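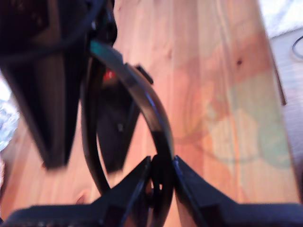

Questions and Answers for Staff: the Robot Arm in the Headphone Section

Last updated 16/04/2026

Why does Grindivlow use a robot arm now?
In September we received 1,136 returned headphones, more than in any month before. Most of the time went into picking up, turning and putting down, and our colleagues in Tirness told us their wrists hurt at the end of the shift. The arm should take over a part of this handling.

Will I lose my job?
No. The agreement with Galtano, our parent company, says that no position in the section is removed because of the arm. The tasks change, and this is written in your new task sheet. If your sheet is missing, please ask the shift office.

What does the arm do, and what do we do?
The arm takes a headset and holds it. Checking the cushions, testing the sound and deciding about repair or recycling stay with people.

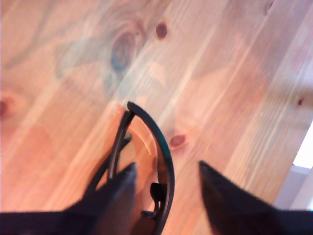
Open gripper with a black plastic part between the fingers.

Who decides if a grip is good?
The operator. You look at the grip on the screen and press Accept or Repeat. It is allowed to press Repeat as many times as you need. Nobody measures how often one person presses it.

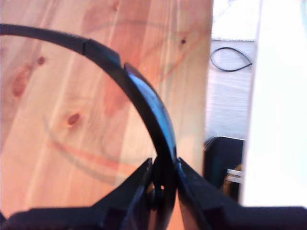

Headband held between the two gripper fingers.

Must I learn programming?
No. The training takes 4 mornings, paid as normal working time. You learn how to start and stop the arm, how to use the Reuter panel, and how to write a fault note. Those who want more can ask for the second course, but there are only few places.

Is there a daily target?
For the first period the target is 200 headsets per shift for the whole section, the arm and the people together. Before, it was 230, so it is lower while everybody is learning.
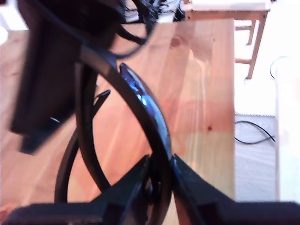 What if the arm stops in the middle of a piece?
Press the stop button first, even if the arm is already standing still. Then call extension 643. Please do not pull the headset out with your hand.

Can I go back to my old table?
Yes, you can ask for this after the training. Until now there are enough manual tables for everyone who prefers them.

Where can I send a question that is not on this page?
Write it in the section book or give it to your shift leader. We add new answers to this page when we have them.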